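Rain in Lirngate
12/7/21

When I moved to Lirngate, everybody at my old work told me the same thing: bring a good coat. I brought a good coat. It was not enough, and in the first winter I learned that the town has many kinds of rain, and my coat was made for only one of them.

My walk to the office is 2,527 steps. I know this number because my phone tells me every morning, also when I did not ask. The way goes along the canal, then up the hill behind the Gotico cafe, and there the wind comes from the side. On this hill I arrive with one dry leg and one wet leg. My colleagues have the same problem, but they grew up here and do not speak about it.

Last February I decided to stop being angry at the weather. I bought rubber boots, very ugly, for 60 dollars, and I started to leave home 12 minutes earlier. With more time I can stand under the bridge when it is too strong, and I have met there a very friendly dog.
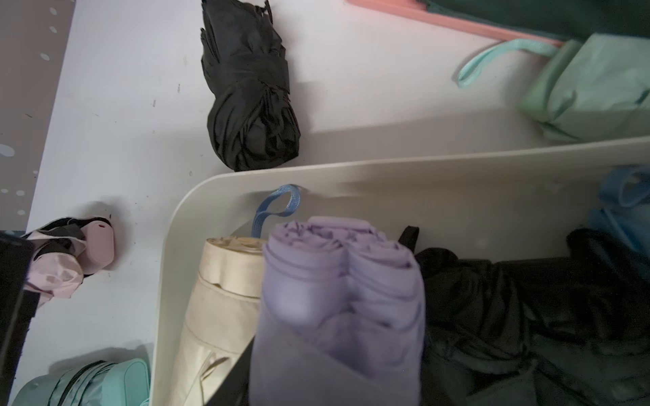 My mother believes that a person who lives with rain must be always prepared, and in this she is right. In my childhood we had one big umbrella for the whole family, with a wooden handle, and whoever left first took it. Now I prefer the small folding ones. A black one is still my favorite for the office, even when its fabric is all bunched up and not rolled nicely, but the pale green kind with a mint strap looks more cheerful on a dark morning.

Tomorrow they promise sun until lunch. I will wear the boots.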